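Ticket 670 - Sweeper stops on main walk, treats shade as obstacles
Product: Renotora path sweeper, unit 17
Opened by: Mebrat Degefa
Assigned to: Zhenhua Meng
Priority: Normal
Status: Open

Reported problem
Unit stops on the main walk between the two low buildings and waits for an operator. Log shows "obstacle ahead" each time. Mebrat walked the route after the first three stops and found the pavement clear. She restarted it by hand and it stopped again a short way on. Same route before sunrise runs to the end without a stop. We bought this so the grounds crew could skip sweeping the walks, and right now one of them has to follow it with a broom.

Steps tried
1. Cleaned the front sensor window. No change.
2. Restarted, reloaded the route map. No change.
3. Lowered obstacle sensitivity from 265 to 49. Fewer stops, but the unit bumped a trash can at the loading area. Put back to 265.
4. Ran the route at half speed. Still stops, mostly where the tree shade is heaviest.

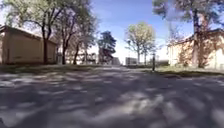 Main walk, facing the conifer at the far end. Shade across the full width of the pavement.

Comment - Zhenhua Meng
The detector uses the camera and the range sensor together. On this walk the range sensor reports flat ground and the camera reports an object, and the unit is set to believe whichever one says stop. That is the safe default and I don't want to turn it off where people walk. I can try a rule that needs both to agree for anything lower than curb height. Please keep someone with the unit during the test.

Comment - Nisreen Haddad
Fine by me. Can it also stay off the grass? The right side has a raised edge and the left side worries me more.

Comment - Zhenhua Meng
Grass is a no-go zone in the map already. Will check the left line.

Comment - Mebrat Degefa
New rule loaded Saturday, ran it at 10 a.m. Two stops on the whole walk, down from eleven. One was a real branch. It still can't pick up a branch, so I did. Leaving the ticket open until we have a windy day.

Next action: repeat test in wind, Mebrat to attach log.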